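Facilitating Youth Dialogue on Prejudice and Inclusion
Handout 4: Running a School or Town Workshop
Course notes, Drasero Adult Learning Program
Revised 3 Apr 2019

Welcome back, everyone, and thank you for the lively talk last session (we ran over again, I know, and I promise to watch the clock a little better this time). Last time we stayed with the big words: stereotype, prejudice, discrimination. I want to come down to ground level now and talk about what you do when you are standing in front of a group of fifteen-year-olds who would much sooner be at lunch.

1. Before the day

Start with the invitation. I have read a great many of these over the years, and most of them say something like "a workshop against discrimination," which is perfectly true and makes a teenager's eyes close. Try asking a question in the invitation instead. The Halen group used "Who decided you don't belong here?" on their poster and filled a hall with 354 pupils from four schools, when the year before they had 66.

Talk to the teachers early. You need to know if there has been trouble in the class lately, and whether anyone in it is likely to feel that the whole afternoon is about them. A phone call works better than a form for this, and it usually takes twenty minutes once you get to the part the teacher wanted to tell you anyway!

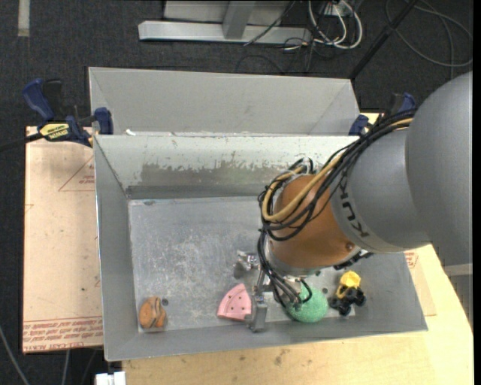

Gunnlaugur Ingvarsson wrote in after the last round of this course to say that the phone call is fine, but that he would speak to a couple of pupils as well, since teachers in his town had told him all was calm and the kids told him something very different inside five minutes. I think he is right, and I have changed my own habits because of it. Ask the school first, of course, and keep it light.

2. The opening exercise

We tried "Step Forward" together in session two, so I won't go through all of it again. Each person gets a role card, you read out statements ("I can walk home at night without worrying," "People say my name correctly the first time"), and those who can say yes in their role take a step. A few reminders from our own attempt:

Write the cards yourself for the group you have. The ones in the Bisgaard pack are good but were made for adults.
Never give someone a card that matches their own life. Check this with the teacher.
Read slowly. Slower than that.
Leave time for people to step out of the role before you talk. Have them say their own name aloud, shake out their arms, whatever suits you.

The talk afterward is where the learning sits, so if you are short on time, cut statements and keep the talk. I plan 20 minutes for it and have never once been sorry.

3. When someone says something hurtful

It will happen, and it will often come dressed as a joke. My own rule is to slow down and ask, in a friendly voice, "Can you tell me what you mean by that?" Quite often the speaker hears it for the first time. If a person in the room has been hurt, though, they come first, and you should say plainly that the remark was not okay before you get curious about it. Annelies Mösli has a longer piece on this in your reader, and I would urge you to read the part on silence twice.

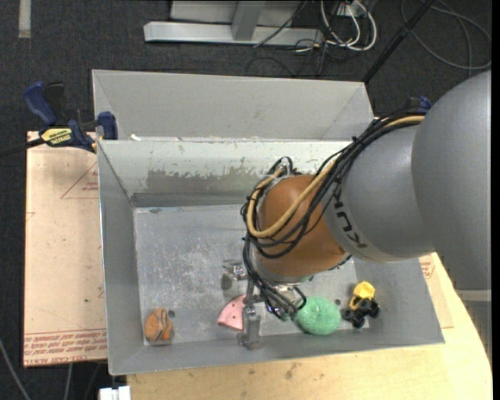
4. Closing the session

Please don't end on a pledge. Pupils will sign nearly anything at the end of an afternoon. Ask each small group for one thing they would like changed in their school by May, written down and handed to a named adult who has agreed beforehand to answer.

For next time

Read the Gorell case study, pages 8 to 14, and bring six role cards you have written for a group you know. Write them by hand if you like, but large enough for your neighbor to read.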